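Quick notes on closing a diagonal cut with a running stitch, console practice. Typed up between sessions so forgive the shorthand. Assumes you already know your clutch and your camera pedal. If you don't, do the peg board first.

## What you need

- Tissue pad or specimen, pinned flat. Four corners minimum, six if it's floppy
- Curved needle, suture already attached, cut short. Long tails are the number one time waster
- Grasper left, needle driver right (swap if you're a lefty, then flip everything below)
- Gauze
- Timer. Phone is fine

We keep the pads in the Callow drawer, second one down. Sutures are in the Retero box on top. Put the lid back on please.

## Setup

1. Pad down, cut running diagonal to you. Straight across is easier but you learn less.
2. Zoom in until the cut takes up most of your view. Then back off a little. You want room for the thread.
3. Both tips in view before you touch anything. Always.
4. Blot. You'll blot again later.

## The stitch

1. Pick up the needle about two thirds back from the point. Not at the very end, it'll spin on you.
2. Left grasper near the edge of the cut. Jaws open a bit, resting close. Don't clamp down and haul, you'll tear the lip and then theres nothing to sew to.
3. Point goes in square to the surface. If you come in at a slant the bite is shallow and pulls out.
4. Turn the wrist, follow the curve. Don't push. If it feels like pushing, your angle is off, back out and redo.
5. When the point shows on the other side, grab it with the left, let go with the right, keep rolling it thru the same curve.
6. Pull the slack up and away from the cut, slowly. Leave enough tail to tie with.
7. Regrip. Next bite. Same distance from the edge as the last one.
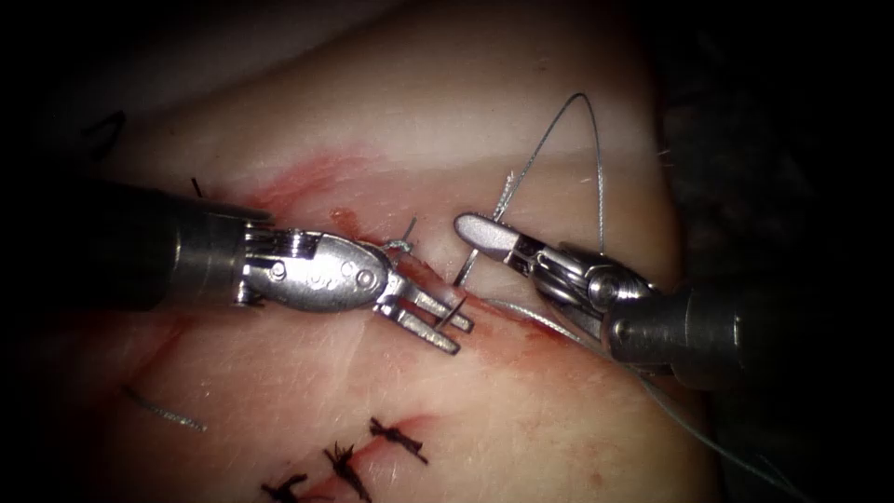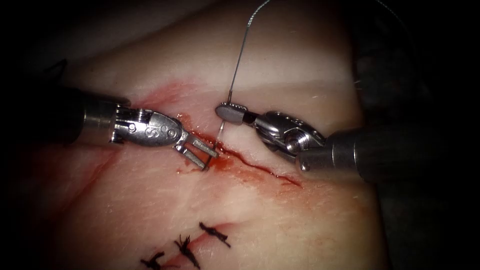 Left and right tips close together over the cut, both pictures. Needle going in at the upper lip is the second one.

*Trindade training room, November*

Couple things people keep asking about.

**Thread in the way.** Loops happen. Before each bite look where the thread is. If it's lying across the cut, lift it and lay it off to the side, then go. Takes a second. Sewing through your own loop costs you the whole row.

**How close should the tips be?** Close enough to hand off without a trip across the screen. Not touching. If the metal clacks, you're too close or you moved both at once. Move one, hold the other still.

**Spacing.** Even beats tight. Crowded stitches pucker the edge. If you see the lips rolling inward you're either too close together or pulling too hard, usually the second.

**Blood on the surface.** Hides the edge and hides the needle point. Stop and blot. Don't guess where the lip is.

**Fraying.** You're grabbing the same spot on the thread over and over with the jaw tips. Move your grip along. And never grab thread with the driver hard closed unless you're about to cut that bit off anyway.

## Tying off

Two wraps around the left tip, grab the short tail, pull flat. One wrap the other way, pull flat. One more. Hands go opposite directions each time or it slips. Trim, leave a short tail, don't snip flush.

Check it: nudge the edges apart gently with the closed grasper. Gap opens up, your tension was low somewhere in the middle. Go find it.

## Practice plan

Short blocks. 20 minutes, then get up. After that your hands get sloppy and you're just rehearsing bad bites.

- First block: single bites only, no tying. In, thru, out, repeat
- Second: bites plus handoff, watch the clock
- Third: whole cut start to finish, tie both ends

Aim for under 300 seconds on a short cut before you try anything longer. Don't chase the time before the spacing looks right.

Log your runs on the Skelis sheet by the door. Used pads go in the marked bin. Friday slots fill up fast, sign up early.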